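Bovdale: a first set of loop exercises

Welcome, and thanks for stopping by! Bovdale is a collection of 200 short programming exercises for people who have just met loops and aren't quite friends with them yet. I started writing them for an evening class in Stadine, where most of us were grown-ups who hadn't touched a keyboard for anything but email, and the pile kept growing until Rhodri Craddock told me (kindly, but more than once) that I ought to put it somewhere other people could find it.

What's in the folder

Each exercise is a plain text file with a title, a short task, a starting program and one worked answer at the very bottom, so you have to scroll a bit before you can peek. The first 42 use only "repeat" loops, the kind that run a set number of times. After that come the "while" loops, and the last stretch mixes both with simple if statements. The starting programs are in Python, and you don't need to install anything besides Python itself.

A file called hints.txt goes with the whole set. It has 111 hints, numbered to match the exercises they belong to, and yes, that means plenty of exercises have no hint at all. I'm still writing them. 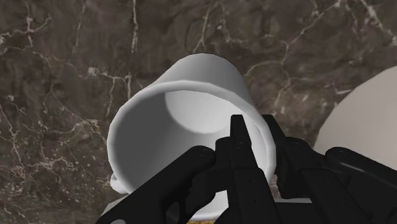 How to use it

Start wherever you like, though I'd go in order through the repeat loops if this is all new to you. Read the starting program out loud before you run it and write down what you think it will print. My students grumbled about this for weeks, and then I caught them doing it without being asked! If a program seems to run forever, press Control and C together and look at the line that is supposed to change your counter. Nine times out of ten it's missing, or it's sitting outside the loop because of the indentation.

Where the exercises came from

I wrote most of them myself. Gil-soo Yang gave us the whole Chien group, the ones with the dog who has to count her biscuits, and they're still the favorites. A few of the number puzzles grew out of class questions in Brullwood.

Known problems

Exercise 87 prints one star too many in the worked answer. The titles of the last dozen files don't follow the same pattern as the rest, so sorting by name puts them in a funny order.

Sharing and changes

Copy, print and rewrite them as you please for any class, paid or free. If you fix something, send me the file with a line saying what you changed. New exercises are welcome too, especially easy ones for the while section, where the jump in difficulty comes sooner than I'd like.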